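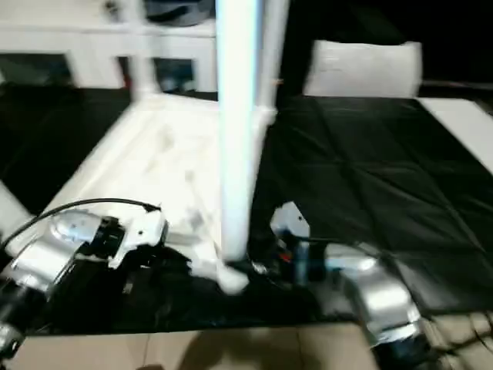

White pole, black sheet on the table

Forum > Putting Stuff Together > Stands, Racks and Airers

New posts Search Members Log in

White two-pole stand - which pole first??

4 replies | 72 views | 2 shares

**bfarkas_604**
8/11/23
Evening all. Got a white plastic stand off Buckley market, the Balico one I think but the leaflet's long gone. Two poles, one fat one thin, plus the moulded base. Put a black sheet down first so the bits don't get scratched. Tried the fat pole first and then couldn't get the thin one to sit right. Do I start with the thin one? Need it up by Sunday.
- Boglárka Farkas, Grurkstead

**tapwasher**
Thin first, always. Had the same sort of thing at my mum's. Fat one gets in the way of your hands otherwise.

**Jaltora_Jean**
Disagree. Fat one first, it takes the weight. Do the thin one after and twist it while you push. And dont use a mallet, I split a base that way, cost me 75 quid for another stand becuase they wouldn't sell the base seperately.

**tapwasher**
75 for a plastic stand? Blimey. Still say thin first - if it's at the back you're reaching round the fat one the whole time.

**bfarkas_604**
Right, had another go. Thin one is at the back left, has a ridged collar where it goes into the tray. Fat one is at the front corner.
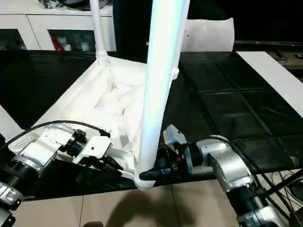
What I can't work out now is how far down the fat one should go. No line on it that I can find, and I don't want to force it after what Jean said. Also the curved panel at the back has a few little holes in it - are those for screws? None came in the bag. Could be they went the same way as the leaflet.

**Jaltora_Jean**
Push till it stops, then a quarter turn. If it lifts straight back out it's not home. Holes I'd leave alone, my one had holes too and never had a screw near it.

**tapwasher**
Mine did have screws, up to 4 of them, short ones. Might be a different make tho. Check the bottom of the bag again

Reply Quote Report Back to top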